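Calor de barrio: la apuesta de Amel por la biomasa y el sol

La sala de calderas de Amel ocupa el sótano de un antiguo secadero. Desde allí salen dos tuberías enterradas que llevan agua caliente a 196 viviendas, a la escuela y al centro de salud. La red empezó a funcionar en febrero y sustituye a las calderas individuales de gasóleo que tenía la mayoría de los edificios.

El proyecto es obra de Trurix, una ingeniería de diecinueve empleados especializada en redes térmicas pequeñas. Su directora técnica, Violeta Domínguez, llevaba años proponiendo el sistema a municipios de montaña. «El ayuntamiento ya tenía la leña. Le faltaba dónde quemarla bien», resume.

El combustible es astilla procedente de las limpiezas forestales del propio término. Se seca bajo cubierta y se tritura en un patio situado a 6 kilómetros del pueblo. En verano la caldera se apaga y el agua sanitaria se calienta con un campo de captadores solares instalado sobre la cubierta del polideportivo. 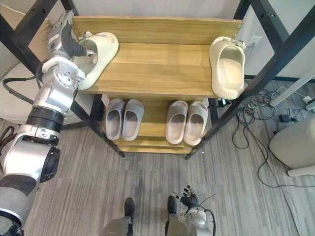

Zapatillas de color crema y grises en un zapatero de madera.

Conectarse no era obligatorio. Cada comunidad de vecinos votó por separado, y varias lo hicieron dos veces. En la calle del Molino el primer resultado fue negativo por un solo voto; los vecinos pidieron que se revisara la cuota fija y, con la nueva tarifa sobre la mesa, aprobaron la conexión en primavera. Quedan fuera dos bloques que habían cambiado la caldera poco antes y prefieren amortizarla.

Dentro de las casas la obra fue corta. Se mantuvieron los radiadores y se instaló una subestación por edificio, con un intercambiador y un contador para cada vivienda. Severin Auer, responsable de la instalación, recuerda que lo más lento fue equilibrar los circuitos antiguos, algunos sin planos. En tres portales hubo que cambiar además las válvulas de todos los pisos.
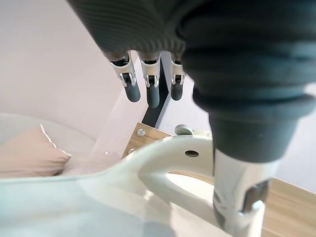

Lo que pagan los vecinos

El recibo tiene una parte fija, ligada a la potencia contratada, y otra variable por kilovatio hora consumido. El precio de la astilla se revisa una vez al año. Domenica Imhof, presidenta de una de las comunidades conectadas, calcula que su edificio ha gastado menos que con el gasóleo, aunque advierte de que el invierno fue suave y de que habrá que comparar con uno normal.

La queja más repetida es la temperatura de impulsión. La red trabaja a 92 grados en los días más fríos y baja cuando el exterior lo permite, de modo que los radiadores queman menos al tacto que antes. Algunos vecinos lo interpretaron como una avería y hubo que enviar una circular para explicarlo.

Un segundo campo solar

Lilura, la empresa que suministró los captadores, estudia ahora ampliar la superficie sobre la nave de Grewal, un taller de carpintería a la entrada del pueblo. La estructura soporta el peso, según el informe encargado por el ayuntamiento, pero falta acordar el alquiler de la cubierta. También está pendiente el depósito de acumulación, que no cabe en el secadero y tendría que ir enterrado junto al aparcamiento.

Regula Nägeli, que redactó el informe, recomienda esperar a tener los datos de un año completo antes de dimensionarlo. El ayuntamiento presentará las dos opciones a los vecinos el jueves 20 de agosto, en el salón de la escuela.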